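Fullholm Home Textiles Support
Ticket 563
Subject: Green floor mat leaving color on white cloths
Product: Dreltel floor mat, dark green, square
Opened: 22/01/2025
Status: Closed
Priority: Normal

Customer message

I bought the Dreltel mat in dark green in October. It lies on a white tile floor in our workroom and we use it as a soft surface for folding and sorting cleaning cloths. For the last few weeks the white cloths have been picking up a faint green tint after they lie on the mat. It comes out in the wash at 60 C but it is back the next time. We have also started seeing small dark specks on the cloths and I don't know if that is the same problem.

What I have tried so far:
Vacuumed the mat on both sides.
Wiped it with a damp sponge and plain water. The sponge came away slightly green.
Turned the mat over. Same result on the other side.
Swapped to a new pack of cloths (Kang, plain white cotton, pack of 10). Same result.

The mat has not been machine washed. The label says cold wash is allowed but it does not fit in our machine. Picture attached, with one of the cloths on the mat.

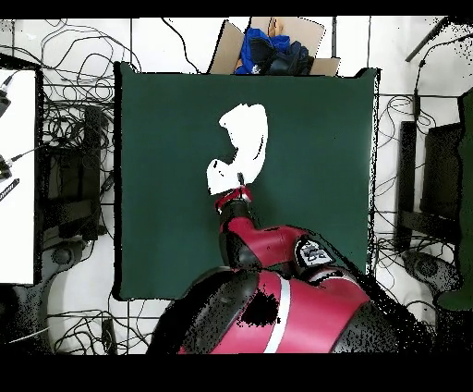

Attachment 1: white cloth on the green mat, tile floor around it.

Support reply 1

Thank you for the details. We need to separate two things, the tint and the specks, so please run the checks below in this order.

1. Take a clean, dry white cloth and rub it on one corner of the mat for a minute, pressing firmly. Look at the cloth in daylight.
2. Do the same with a clean cloth that has been wetted and wrung out.
3. Lift the mat and wipe the tile underneath with a third cloth.
4. Check whether the cloths are fully dry when they go on the mat.

Please also send the batch code from the sewn-in label. It is on the underside, next to the wash symbols.

Customer reply

Results:

1. Dry rub: nothing I can see.
2. Wet rub: light green mark, easy to see.
3. Tile underneath: no green. There was fine black grit, mostly in the grout lines.
4. They come out of the dryer but the thicker ones are often still damp in the seams. I had not thought about that.

The batch code ends in 9. The rest has rubbed off.

Support reply 2

The wet rub result points to leftover dye in the mat. Codes ending in 9 belong to a run that was rinsed for a shorter time at the Dullstead plant. The color is not fully set until the mat has been rinsed at home. The mat is usable after that, but damp white fabric should stay off it until the rinse is done.

The specks look like a separate matter. Grit on the tile works its way up when the mat is turned or dragged, and cotton picks it up easily. Some of it may also be lint from the dryer.

Please do the following:

Sweep and mop the tile, and go along the grout with a stiff brush. Let it dry.
Rinse the mat in a bathtub or outdoors with a hose. Cold water only. Add 2 cups of white vinegar to the first tub, leave it for an hour, drain, and rinse until the water runs clear. Do not use bleach or hot water.
Hang the mat over a rail or lay it flat on a rack. Do not put it in the dryer. Allow two full days.
Clean the lint filter on the dryer and run it empty for ten minutes.
Repeat the wet rub on the same corner and on one other corner.

If the second wet rub still shows green, we will replace the mat.

Customer reply

Done. Notes in case they are useful to someone else:

The first tub was very green. The second was pale, the third was close to clear, and I did one more to be safe. The mat is heavy when wet and needed two people to lift it. It took closer to three days to dry in a cool room. The edges curled a little and flattened again after a night under some boards.

Wet rub after drying: no mark on either corner. I left a damp cloth on the mat overnight as well and it was still white in the morning.

The specks are fewer but not gone. The lint filter had a tear along one side, so I have ordered a new one. The tinted cloths went through one more 60 C wash and came out white.

Support reply 3

Good to hear. The torn filter would explain the remaining specks. Please fit the new one before deciding anything about the mat. We have added the short rinse to the notes for this batch.

Resolution: Excess dye removed by cold rinse with vinegar. Specks put down to floor grit and a torn dryer filter. No replacement sent.

Customer comment after closing

New filter is in. Two loads so far and no specks on the cloths.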